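Cleaning and Re-lining a Lidded Wicker Basket

By Kolbrún Nørgaard

This procedure covers small to medium lidded baskets in rattan or willow with a removable or tacked fabric lining. It does not cover paper-fiber weaves, which fall apart when wetted, or painted baskets with flaking finish.

Materials

Soft brush, 1 inch
Vacuum with brush attachment
Mild dish soap
Two cotton cloths
Spray bottle
Cotton lining fabric, prewashed
Ultex waxed thread and a blunt needle
Fine sandpaper, 300 grit
Clip clamps, 6

Step 1. Remove the lining

Check how the lining is held. Most are tacked to the rim with a running stitch; older Tindstead baskets use glue at the corners. Snip each stitch on the inside and pull the thread out in short lengths. Do not pull the fabric against an uncut stitch. The strand it is tied to will lift and may split.

Keep the old lining, even if it is stained. It is the pattern for the new one. 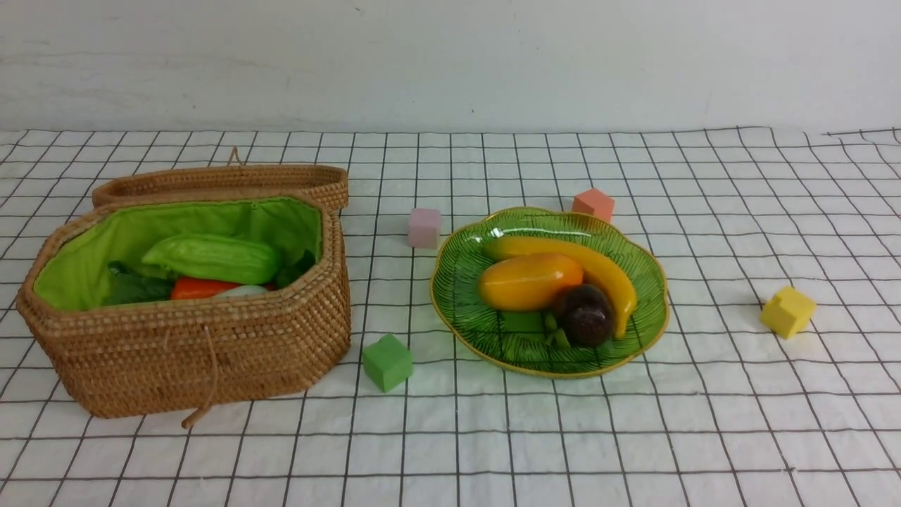 Step 2. Dry clean first

Vacuum inside and out on low suction. Work along the weave, then across it. Use the dry brush where strands cross and around the lid hinge. Any dirt left at this stage turns to paste when water is added.

Step 3. Damp clean

Mix a few drops of soap into a bowl of lukewarm water. Wring the cloth until it no longer drips. Wipe one side at a time and follow with a second cloth dampened in plain water. Do not soak the basket. Soaked rattan swells unevenly, and an eight-sided body can dry out of square.

Dry in moving air, out of direct sun, with the lid open. Allow a full day. A basket washed on Sunday morning should not be lined before Monday.

Step 4. Treat rough strands

Sand loose fibers lightly in the direction of the strand. Trim anything that will not lie flat with nail scissors. If a strand has cracked but not parted, mist it, press it into position, and hold it with a clip clamp until dry. The clamps sold by Wongsuwan have rubber pads and leave no mark. Plain metal clips need a scrap of cloth under each jaw.

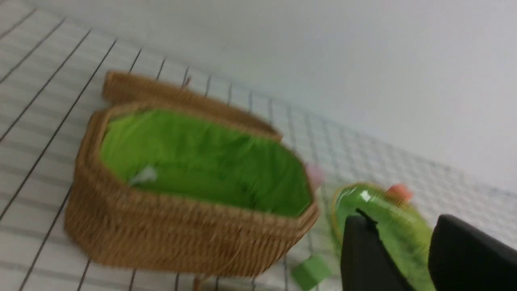

Can the new lining be glued in?

It can, but stitching is better for any basket that will be used often. Glue stiffens the fabric at the rim, collects dust, and has to be scraped off the weave the next time the lining is changed.

Step 5. Cut the new lining

Unpick the old lining and press the pieces flat. Trace them onto the new fabric and add 1/2 inch on all sides. If the old lining is missing, measure the inside rim with a tape. For a rim of 70 cm, cut the side strip at 72.5 cm, which leaves a seam allowance at each end. Cut the base from a paper template pushed into the bottom of the basket and creased along the edge.

Sew the strip into a loop, then sew the loop to the base. Press the seams open.

Step 6. Fit and stitch

Place the lining in the basket with the seams facing the weave. Turn the top edge under and clamp it at the rim. Start at the center of the back, under the lid, and work toward the front on both sides. This puts any excess fabric at the front, where it can be eased into small gathers. 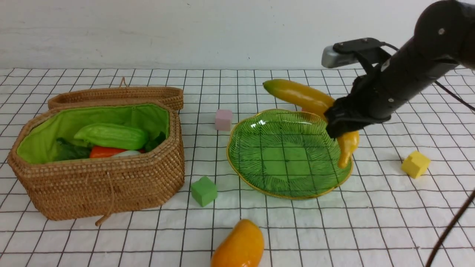 Woven basket with bright lime-green lining, lid open.

Use one stitch per strand gap. Pass the needle between strands, never through one. Bosier pattern sheet 142 gives a stitch diagram for oval rims that also works on faceted ones.

Step 7. Check the lid

Close the lid slowly. If it sits high, the folded edge is too thick at the hinge side. Release the stitches there, trim the fold to 1/4 inch, and restitch. Replace any worn hinge ties with doubled waxed thread, knotted on the outside.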